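Grorkesside Small Stores Program – Progress Report to the Funder
Reporting period ending 7/12/24
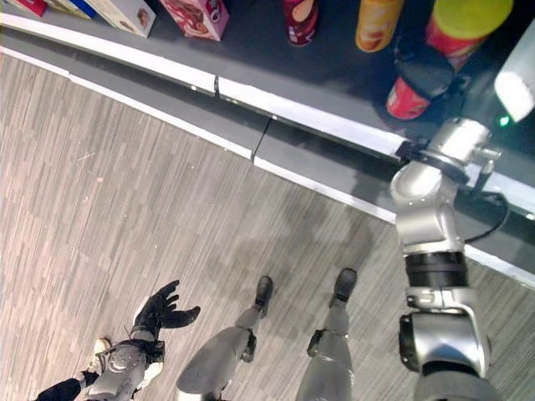

1. Purpose of the grant

The grant supports independent food stores in the Grorkesside district to stock a wider range of staple goods and to reduce the amount of chilled food written off each week. It covers three streams: stock records, refrigeration upgrades, and shared freight from the Bindon depot. The original agreement was signed in May and has not been varied.

2. Stores taking part

Enrolment closed with 43 stores, against a target in the agreement of 40. Two stores withdrew before the first data return and were replaced from the waiting list. One further store changed hands during the period. The new owner has signed the same participation terms, and its earlier returns have been kept in the data set.

Stores are grouped by floor area for reporting. The smallest group has the highest share of missing returns, mainly where one person runs the counter for the whole trading day. The return form has been cut from four pages to one for this group.

3. Stock records

All stores now record deliveries and write-offs by product line. The Virnari stock system is installed at the larger sites and a paper ledger is used at the rest. Ledger entries are keyed in at the program office each fortnight.

Agreement between recorded and counted stock was tested during site visits. Records matched the count for 76 per cent of lines checked. Most mismatches were in lines sold both singly and in multipacks, where the pack was entered as one unit at delivery and as several at sale. A conversion table has been added to the Virnari set-up and printed inside the cover of the ledger. The test will be repeated next period on the same lines.

Expiry dates are still poorly recorded for dry goods. Dry goods make up a small part of write-offs by value, so this has been given a lower priority than chilled lines.

4. Refrigeration

The agreement provides for door retrofits on open chilled cabinets, along with replacement of door seals and fans where needed. Koech was appointed as the supply and installation contractor following a three-quote process.

Retrofit work is 73 per cent complete by number of cabinets. The remaining cabinets are older units with non-standard frame widths. Doors for these have to be made to measure, and the lead time quoted by Koech is nine weeks. Installation will move into the next period as a result. No extra cost has been claimed for the made-to-measure doors under the fixed price.

Temperature loggers were fitted before and after work at each site. Cabinet temperatures after retrofit have stayed within the required range during trading hours, except at one store where the cabinet faces a west window. The store has been advised to fit an external blind – this is outside the scope of the grant.

Electricity use is metered for the whole premises at most stores, so savings from the cabinets cannot be separated from lighting and air conditioning. Sub-meters have been ordered for five sites.

5. Shared freight

The weekly run from Bindon started two weeks later than planned while loading dock access was settled. It now operates on a fixed route with a minimum order per store of one pallet space or part thereof. The cap on any single order is 1,000 kilograms, set by the tail lift rating of the truck.

Take-up is uneven. Stores at the northern end of the route order every week, while those nearest the depot continue to collect their own goods. The route will be shortened at the southern end if orders there do not increase.

6. Budget

Spending is below forecast on refrigeration, reflecting the delayed doors, and slightly above forecast on freight. The freight overspend arose from fuel and can be met from the contingency line. No transfer between streams is sought at this stage.

7. Work for next period

Complete the remaining door retrofits and logger readings.
Repeat the stock record test.
Install sub-meters and take baseline readings.
Review the southern end of the freight route.
Submit the audited statement with the next report.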